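Why Do Plates Have Rims?
By Tâm Kiều
Tarkulholm Young Readers — How Everyday Things Work
2021-04-05

You probably use a plate every day. You may have eaten breakfast from one this morning. A plate looks like a very simple thing, but its shape has been worked out over a long time.

Start with the edge. If you run a finger from the middle of a plate to the outside, you will feel the surface go up. The part that goes up is called the rim. The flat part in the middle is called the well. Sauce, soup and melted butter all run downhill, so they stay in the well and off your lap.

The rim is also where your hands go. When you carry a plate to the table, your thumbs rest on the rim and your fingers go underneath. The food stays clear of your hands.

A plate with a low rim is called shallow. A plate with a high rim starts to become a bowl. Where does one stop and the other begin? People who make dishes do not all agree. Some of them sell a shape in between and call it a pasta bowl.

Why round?

Plates can be square, and some are. Most are round, and one reason is very old. Potters have made dishes on a spinning wheel for thousands of years. When clay spins, it makes a round shape.

Round plates have no corners, either. Corners are easy to knock against a sink or a faucet, and a corner is often the first place a dish will chip. A round plate can also be put down any way you like. You never have to turn it to make it straight.

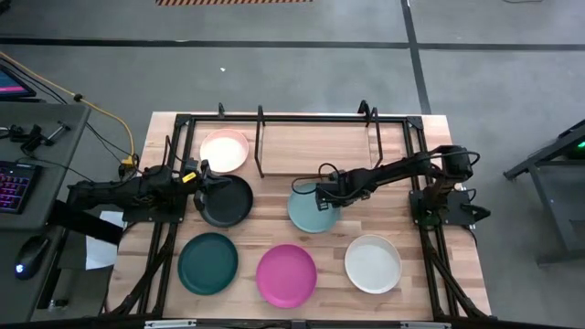 Color is a different matter. It does nothing for the food, but it can be useful to the people eating. In a family where everyone has a color, you can tell whose plate is whose. My cousins in Ristine did this. Green was the one they argued over, and in the end they traded it every December.

Color can also change how food looks. Mashed potatoes on a white plate are hard to see. Put the same potatoes on a black plate or a dark green one and they stand out. Tomato soup looks redder in a white dish than in a pink one. Cooks in restaurants think about this a lot, and many of them choose white because most foods show up well on it.

Setting plates out in rows

When you set a table, each person gets a place, and the plate goes down first. Leave a gap between one plate and the next. People need room for their elbows, and the forks and cups have to fit somewhere. At the Holroyd school lunchroom, the children who set the long table have 17 places to lay. They put down all the plates before they touch the forks. 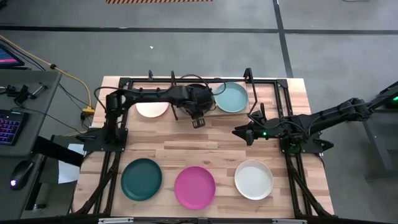 Five round plates in two rows. The front row has a dark teal-green plate, a bright pink one and a white one.

Putting them away

Plates are made to stack. The bottom of each one sits inside the rim of the one below, and that keeps the pile from sliding. Put the big plates at the bottom and the small ones on top. If your stack wobbles, look for a plate that is the wrong size or a fork that has been left in the middle.

Carry only a few at a time. A stack gets heavy faster than you expect — ask a grown-up to lift a tall one.

Try it at home

Ask if you may take one plate of each kind out of the cupboard. Look at each plate from the side, with your eyes level with the table. Which one has the highest rim? Draw the shape of each plate from the side, and write next to it one food you would put on it and one you would not.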